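About Grerken

Home | What we do | How we work | Training | Contact

Grerken writes and tests working rules for robots that handle computer hardware. We started with repair shops that wanted help putting an arm next to a bench without damaging boards or hurting anyone. Our customers now include refurbishers, school districts and two parts recyclers.

We have two sites. The test benches are at Rarkiseck. Training and the office are in Almont.

How we work

Every rule we publish has been tried on a real machine first. For desktop computers, that means a full tower on its side with the panel off and the wiring left in. Stripped boards are easier, but our customers don't work on stripped boards.
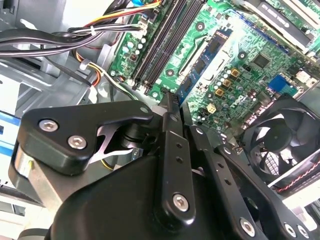
Cables come first in our rulebook. Any bundle that crosses the approach path is tied back before the arm is switched on, and the operator checks it by hand. The computer is unplugged at the wall and the power button is held down for 4 seconds. Only then may the arm enter the case.

The Zwane Rules

Our main document is called the Zwane Rules, after the first bench we built. The current edition has 281 entries. Most are short. A few that customers ask for often:

Memory modules are gripped by the edges, never across the chips.
The arm stops above the slot and waits for a go-ahead before it presses down.
Both slot latches are open before a module is brought in.
Fixtures stay in the same place on the table for the whole job.
Hands stay out of the case while the arm has power.
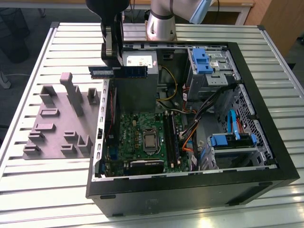

Do your rules replace the safety standards for industrial robots?

They sit on top of them. You still need a risk assessment for your own cell, and the published standards and local law come first wherever they are stricter than we are.

We revise the rules every July. Customers send in problem reports during the year, and each report is repeated on our own bench before we change any wording. If we can't repeat it, the entry stays as it is and the report is kept on file.

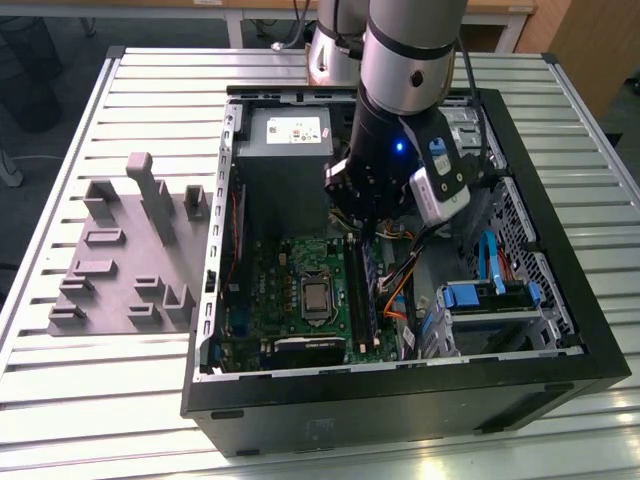
An entry that changes gets a new number, so an old printout can't be mistaken for the current one. We also keep a list of withdrawn entries, with the date and the reason for each.

Training

The operator course in Almont takes 2 days. The first covers lockout, static control and reading the rules. The second is spent at the bench. We have trained 300 operators so far. A certificate covers the type of arm used in the course and does not carry over to another type.

Page last updated 2019-10-08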